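Search this site Enter keywords Go

Why Light Tabletops Turn Yellow

Pale wood darkens indoors for two separate reasons, and the remedies differ. The first is light. Ultraviolet radiation breaks down lignin near the surface, and the breakdown products are yellow to brown. Maple and birch show it within months of installation near a south window.

The second is the finish. Oil-based varnish ambers as it ages, even in a closed closet. Water-based coatings stay clearer but resist heat less well. Shops in Lotarville that refinish work surfaces now apply 7 thin coats of the water-based type, sanding with 400 grit between them. 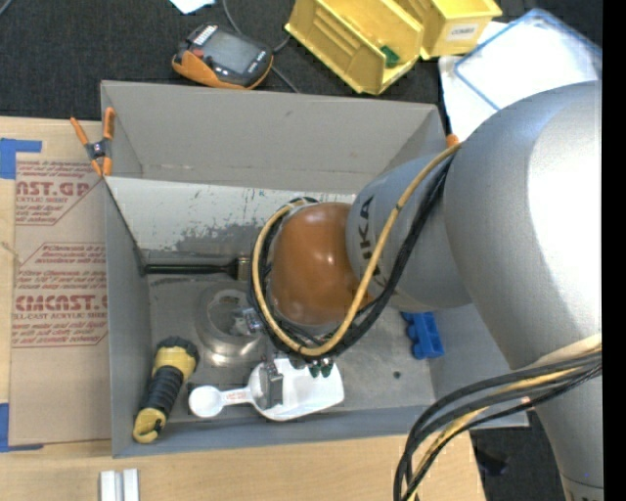 Testing a Surface

Tape a strip of foil to the wood in March and lift it in summer. A sharp border points to light damage. An even tone across the top points to the finish. Sanding removes the first kind, provided the board is solid; veneer seldom allows a second pass.

Contact the Tralmont editorial desk | Copyright 2021 Tralmont | Back to top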